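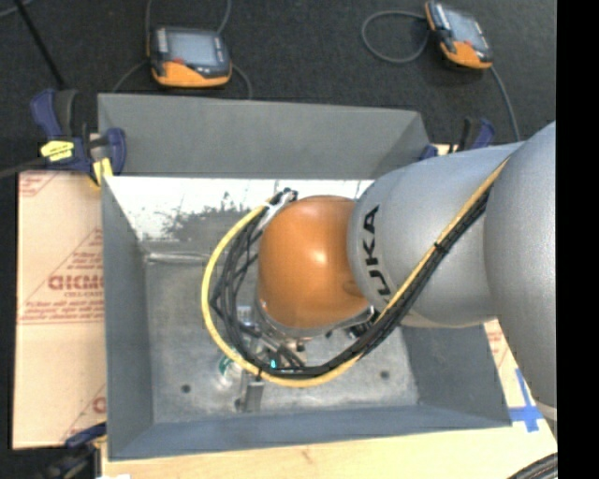
Recording Grasp Examples for Bin Picking with Stamlow

Updated October 18, 2024

Applies to: Stamlow recorder with a Wallari dataset store. Read the cell safety sheet before you start. All steps assume the arm is in reduced-speed mode.

1. Fix the bin

Clamp the bin to the work surface at three points or more. A bin that shifts by a few millimeters between episodes puts an error into every label recorded after the shift, and the error is hard to find later. Mark one outside corner with tape on the surface. Check the mark at the start of each session.

2. Set the camera

The overview camera stays fixed for the whole dataset. Part of the bin will be hidden by the arm during a reach. This is acceptable as long as the bin floor is clear when the arm is at home. Lock exposure and white balance. Bare metal bins throw back a lot of light, and auto exposure will drift when the arm crosses the reflection.

3. Check the cables

Jog the wrist through its full range with the gripper near the floor. Cables should be tied along the link and left slack at the wrist. If a loop touches a bin wall at any point, re-tie it and run the range again. Do not record with a cable that drags – the force readings will carry it.

4. Record

Open a session in Stamlow and choose the task "single pick". For each episode:

Place one object in the bin. Change its position and its side up every time.
Start the recording with the arm at home.
Guide the arm to the object, close the gripper, lift clear of the rim, stop.
Tag the episode success, miss or drop.

Keep the misses. The Tovow trainer uses them as negative examples, and a set without them gives a policy that closes on nothing.

5. How many

Our last set had 376 episodes. Of these, 161 were picks from the open floor, 79 were against a wall and 19 were in a corner. The rest were misses and drops. Corner picks were too few, and the trained policy was weak there. Plan the split before recording.

6. Export

Run the export to Wallari at the end of each session, one folder per session. Episodes shorter than two seconds are rejected. Sessions recorded before the December firmware use the old joint order and need the convert flag.

Next page: Labeling with Ha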